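Keeping a Tabletop Arm Happy: Tips From My Own Bench

I have looked after the same arm at Danulora for long enough now that I mostly know what it wants before it complains, and since people keep writing to ask how I keep it going, I thought I'd put my habits in one place. They're small things, most of them. I do them with a cup of coffee in the other hand (well away from the table, please!).

Wipe the table before you touch anything else. A white top shows crumbs and smudges beautifully, so you have no excuse. I use a barely damp cotton cloth and a drop of dish soap, then a dry one right behind it. Skip the spray bottle — mist drifts, and it will find the one connector you didn't want it to find. If your top has holes in it, go over them with the little brush from a sewing machine kit.

Cables come next, and I'd put them ahead of everything else if I weren't so fussy about the wiping. Move the arm by hand through its whole reach with the power off, slowly, and watch every loop as it goes. You want enough slack at the wrist that nothing pulls tight at full stretch, but not so much that a loop can hook a cup handle on the way past. I like soft hook-and-loop ties. Zip ties bite into the jacket, and then you have to cut them, and sooner or later you nick something. I did exactly that one February and spent the evening with a soldering iron and a bad temper.

Gripper fingers get greasy the way kitchen scissors do. Rubbing alcohol on a cotton swab is fine for most metal parts, but try it on a hidden corner first if the pads are rubber. While you're in there, check the finger screws. Mine loosen a little, always the same 2 out of 4, and I have never found out why. Snug is enough. A tiny dot of paint across each screw head and onto the part beside it will show you at a glance if one has turned.

For the test run afterward, use toy food and light dishes.

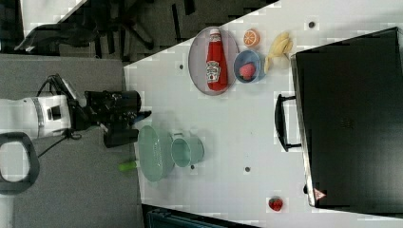
Tươi Hoàng

A strawberry is my favorite for checking the grip, being small and an awkward shape. Then I work up to a banana, and finish with a ketchup bottle lying on its side on a plate, which will tell you quickly whether the fingers are closing evenly. Colanders are good practice too, with that rim to get hold of. Run the first few picks at 10 percent speed and keep a hand near the stop button. When those look smooth, go up in steps, and don't go to 100 until you've watched a full round from start to finish.

Last of all, write it down! I keep a plain Plulden notebook in the drawer with the date, what I tightened and anything that sounded odd. Spare pads and ties live in a lidded box in the same drawer, along with the right hex key, which used to wander off constantly until I tied a ribbon on it.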